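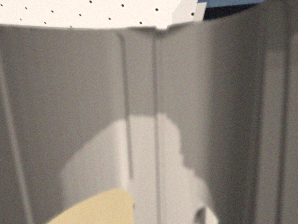
Mpho Xaba wrote in to ask whether a policy trained only in simulation can learn to load a plate tray at all, when so much of the task comes down to the last little bit of contact. Great question, and the one that got us started!

Why simulate the whole bench?
Jivov learns from several views at once. A wrist view is good for fine alignment, but the arm also needs to know where the machine and the racks are before it moves in. Our room views supply that, clock and wall shelf included – the policy has to learn to ignore them.

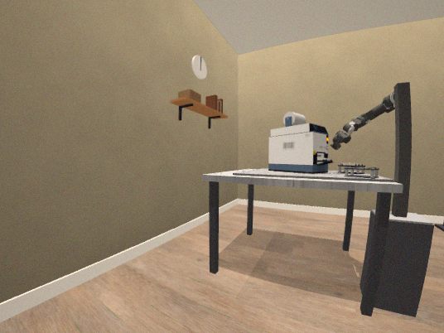 How much training data do you use?
The main set has 1000 simulated episodes. We shift the start pose of the arm and the lighting between episodes, and we hold back 321 more for testing. Elsie Bright wrote the code that splits them, and it's lovely to work with.

What does the policy predict?
Short chunks of motion, 7 steps at a time. We tried single steps in September and the arm dithered near the tray.

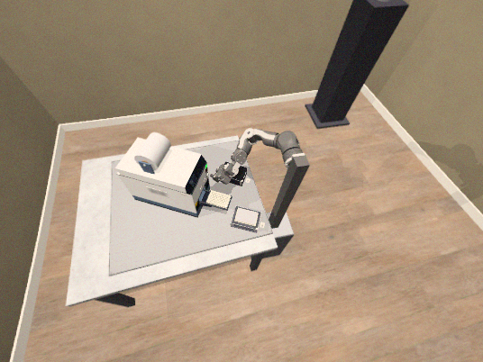 Longer chunks were smoother but slower to correct a bad approach, so we settled in the middle and were delighted with how steady it got.

Does it read the machine's indicator light?
Yes, as part of the image. We give it no separate signal for machine state.
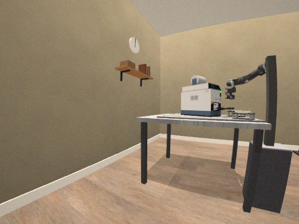
We'd love to compare that with a version that gets the state directly, and Flusik, our logging tool, already has a field for it.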